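Minutes of the equipment planning meeting, kitchen bench group
Held in the upstairs room, 2 pm, May

In the chair: Socorro Londoño. Five present, two apologies, one of which arrived after the meeting had closed and has been accepted in the spirit in which it was sent.

1. Minutes of the last meeting

Agreed as a true record, apart from the word "cheap" in item 4, which was changed to "cheaper" at the request of the person who had said it.

2. Gripper replacement

The meeting had two quotes in front of it. Gidberg offers a complete unit with a service contract, delivery in five weeks, and a brochure of some weight. Rillodex offers the fingers and pads alone, to be fitted by us, with delivery described as "prompt". Asked what prompt meant last time, the chair looked it up and reported that it had meant August.

The Gidberg contract was discussed at length. It covers the motors and the housing. It does not cover pads, fingers, cables or "contact surfaces", and several people wondered what else a gripper does all day. The chair will write to Gidberg and ask for a price with the contact surfaces included, and a second price with the brochure left out.

Rillodex fingers would fit the present mount with an adapter. The adapter is listed separately, on a different page, in a different currency. It was agreed that the true cost should be worked out before anyone calls it the economical option again.

No decision. Carried to the next meeting, where it will feel at home.

3. Drawers and fittings for the kitchen tasks

The drawer work remains the largest call on robot time this quarter and so, by the usual logic, has the smallest budget. The chair asked for four more bamboo drawers, with handles and slides, so that work on one need not wait for another to be mended. There was general sympathy and then a question about money.

It was pointed out that a drawer costs very little beside anything with a motor in it, and that the arm has twice stood idle over a part we could have bought with the tea fund. The tea fund was defended.

Bar handles were preferred to knobs, as most of the existing trials use them and the results ought to be comparable. The black ones will do. A proposal to buy a mixed set "for variety" was put off until there is a plan that says what the variety is for.

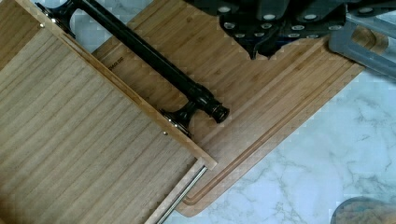 Four drawers were all very well, according to Okness, but no one had budgeted for the slides, and a slide bought to the wrong length is a ruler. He wanted the slides on the same order as the drawers, from the same supplier, with spare screws, and he wanted that written down. It is written down.

Ríos asked whether the drawers could be had without handles and the handles bought in bulk. They could, at a saving, provided somebody fitted them. The saving was then compared with the hourly rate of everyone likely to do the fitting, and the suggestion was withdrawn.

Agreed: four drawers, handles fitted, slides and spare screws included, on one order. Okness to place it.

4. Worktop and boards

Moving the marble top to the new bench will need three people and a trolley. We have the three people. Hire of a trolley approved, and also a look in the basement first, where a trolley was last seen by someone who has left.

Cutting boards were raised. It was agreed that they count as consumables and need not come to this meeting.

5. Next year's budget

A first draft is due before the summer. The chair asked that bids be sent in with prices attached — last year's included one that read "arm, second, if possible". Ríos confirmed that it was still wanted, if possible.

A line for repairs will be shown separately this time, so that it can be seen being cut.

6. Any other business

The label printer has run out of labels. Ríos will order more.

The meeting closed at 3.40 pm.

Actions
Londoño: write to Gidberg; full cost of the Rillodex option with adapter
Okness: drawer order; trolley
Ríos: labels; price for item 5

Recent documents
Minutes, equipment planning, April
Bench booking rules (revised)
Spare parts list and where it is kept
Budget bid form, blank
Minutes, equipment planning, March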